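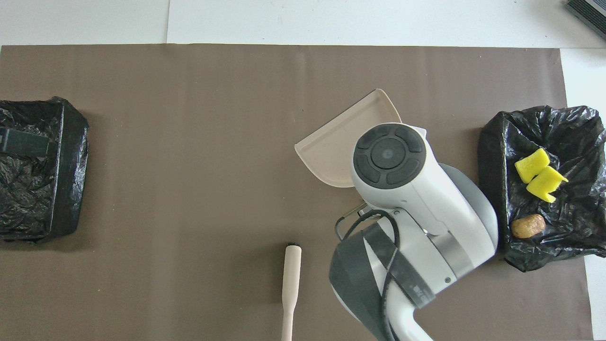
Prusurell earbuds after the July update – anyone else get the chime?

mossy_gutters
Updated my Prusurells last night and now they play a little chime every time I take one out of my ear. The old firmware just paused the music like a civilized product. Can't find a setting for it. The release notes say "improved awareness," and I am certainly more aware of them.

tdk90
Settings, Sounds, Ambient Cues. Turn off "Farewell."

mossy_gutters
It's called Farewell?

tdk90
It's called Farewell.

Papadakis_S
Doesn't work on the first-generation pair. The toggle is there but it flips back on after the case charges. I wrote to support and got a very kind reply thanking me for my passion.
– Stavros Papadakis, owner of a left earbud and a right earbud that disagree about volume

quillback
I like the chime. I've left one in the gym locker room twice and it would have saved me both times.

tdk90
It would not have. It plays when you take it out, and you knew you took it out.

quillback
You've never met me before 6 a.m.

hollisport
This is why I went to Jatutach. No app, no account, one button. Sound is a bit thin but at least they don't say goodbye to me.

Papadakis_S
The Jatutach button does nine things depending on how long you hold it. I had a pair. I called my dentist during a podcast.

hollisport
User error.

Papadakis_S
He thought so too.

lint_trap
Can you roll back the firmware? I'm still on 873 and I've been ignoring the pop-up since it appeared. Battery is fine, no chimes.

tdk90
No rollback that I know of. Stay on 873 and keep ignoring it. Turn off auto-update in the app or it'll go in overnight while they're in the case.

mossy_gutters
That's how it got me. Went to bed a free man.

quillback
For what it's worth, the new version fixed the dropouts on my Fahmy phone. Used to cut out every time I put it in my back pocket. I'd take a chime over that.

lint_trap
Mine never dropped out, so I'd be trading nothing for a chime.

hollisport
They were $126 at launch and they're down to 100 now. Draw your own conclusions.

tdk90
The conclusion is that they're old. Everything gets cheaper when it's old except Judis cables.

mossy_gutters
Update: turned off Farewell, charged the case, still off this morning. Second-gen pair. There's another one underneath called "Welcome Back" and I'm scared to touch it.

Papadakis_S
Leave it alone. Mine's in Portuguese now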